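Akville Branch Library - Building and Services Working Group
Minutes of the meeting held July 7, 2020

Present: Abena Alhassan (chair), Elis Hughes, Flynn Grimshaw, Branwen Rees (minutes)
Apologies: Everaldo Guerra

1. Minutes of the previous meeting
Approved with one correction. Item 4 should read "return chute," not "return shelf." Branwen to amend the filed copy.

2. Matters arising
2.1 Roof drain, north side. Cleared. Elis reported no standing water after the last two periods of rain. Closed.
2.2 Door counter. The replacement sensor has been fitted but still records staff entries through the side door. Flynn to ask the supplier whether the side door can be excluded in the settings. Open.
2.3 Large print loan from Pollham. Pollham has agreed to extend the loan to December on the same terms. Their list and ours differ by several titles. Branwen to reconcile the two before the extension is signed.

3. Reading room lighting
3.1 Elis presented the lighting survey. Readings were taken at table height at every seat, with blinds open and again with blinds closed. Seats along the inner wall fall below the level the group adopted last year. Seats by the windows are adequate in daylight and poor after dusk.
3.2 Two options were considered. Option A replaces the existing ceiling fittings one for one. Option B keeps the fittings, changes the lamps and adds a row over the inner wall. Option B needs a new circuit, and the panel in the Parri Room has one spare position.
3.3 Flynn asked whether glare had been measured. It had not. Elis noted that complaints about glare come mostly from readers using the glossy periodicals, and that a diffuser panel would probably deal with it under either option.
3.4 The group preferred Option B, subject to a written quote. The quote is to show the circuit work as a separate line. Elis to obtain.
3.5 Timers. Agreed that the reading room lights should go off 40 minutes after closing in place of the present setting of 60. The cleaning crew's schedule was checked and allows for this.

4. Collection move
4.1 Local history is to move from the basement to the east bay. Branwen reported that 2991 items have been checked against the catalog. Of these, 607 have no usable shelf label and will need relabeling before they are moved.
4.2 Shelf order. The present order follows the old accession numbers, which readers cannot follow without staff help. Abena proposed ordering by township and then by date. Agreed. Maps and rolled plans stay in accession order for now - the drawers are too shallow to allow anything else.
4.3 Humidity. The east bay is drier than the basement. Flynn to place a logger on the bottom shelf and another on the top shelf and report at the next meeting. No bound newspapers are to be moved until the figures have been seen.
4.4 Duplicates. Raltham has asked for first refusal on duplicate directories. Agreed, provided that Raltham collects.

5. Holds and late returns
5.1 Holds are expiring before readers receive the notice. Flynn traced this to the notice being sent overnight while the hold period starts at check-in. The hold period will now start on the day after check-in.
5.2 The late return reminder was reviewed. The second paragraph repeats the first and is to be deleted. Abena to approve the final wording.

6. Room bookings
6.1 The booking form does not ask for setup time, and back-to-back bookings have overlapped as a result. A field will be added. Branwen to revise the form.
6.2 Everaldo had sent a written note asking that the tables be wiped down between bookings. Agreed and added to the closing checklist.

7. Any other business
None.

Next meeting: date to be set by the chair once the lighting quote has been received.

Attachments to item 6
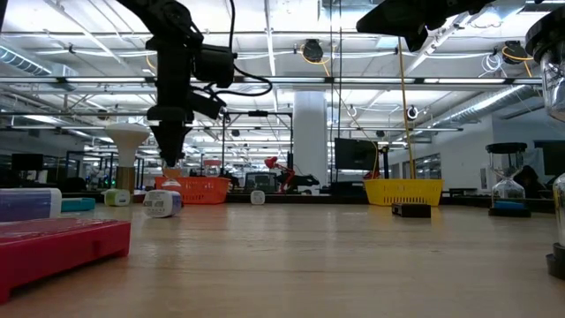
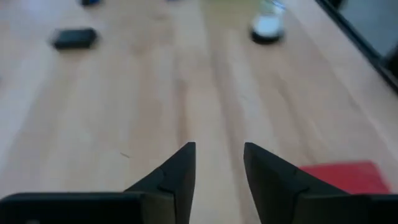
Tabletop, two views.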